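I've spent most of this month rewriting our house rules for robot suturing practice, and I've got opinions now, so sorry in advance (and put the kettle on).

The old version was a monster. Somebody at Kosov had numbered every single thing, right up to rule 321, and the bit about trimming your thread ends was in there twice with two different answers! We keep a copy at Ballton too and I'd bet good money it has never been opened past the contents page. So I sat down with a pencil and asked myself which ones I'd really stop a person for. I got to 10.

My favourites, in no order at all:

- Keep both instrument tips in view before you move either of them. If you've lost one, stop and find it.
- Take hold of the thread near its end, and leave the stretch that's going to sit in the tissue alone. Jaws chew thread.
- Always know where your needle is. If you put it down, say so out loud.
- Cut ends come off the pad before the next stitch goes in.
- Pull slowly. You're going by eye, so watch the tissue and let it tell you when to ease off.

The Agudelo people wanted a rule about speed as well, and we went back and forth over it for 3 long calls. I'm still against. Put a time on the sheet and people will chase the time, and then you get sloppy knots and a lot of sighing.

Stitching on the pad, up close:

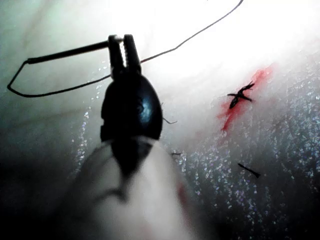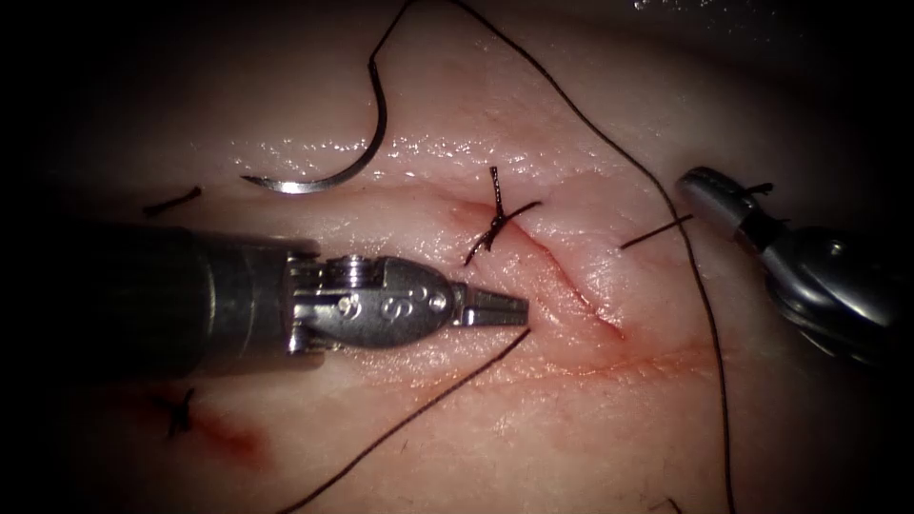
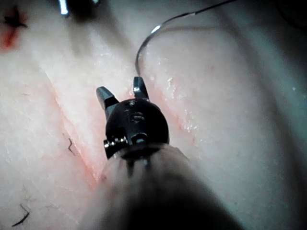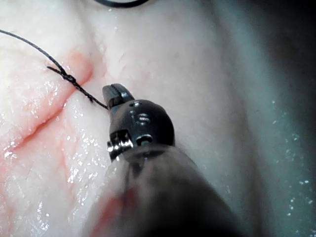

Where I did give way was on wording. I'd written "should" all over the place and a friend at Griltwood went through crossing them out, quite rightly, as "should" gets read as "if you fancy it". Now it's "must" or it's gone. The whole lot fits on 2 sides of paper in decent-sized type, and I've left a wide margin for people to scribble in, which they will, mostly rude things about me.

Next job is the cleaning and storage sheet. That one's still at the stage of being a coffee-stained list on my desk, so if yours is any good, please send it over!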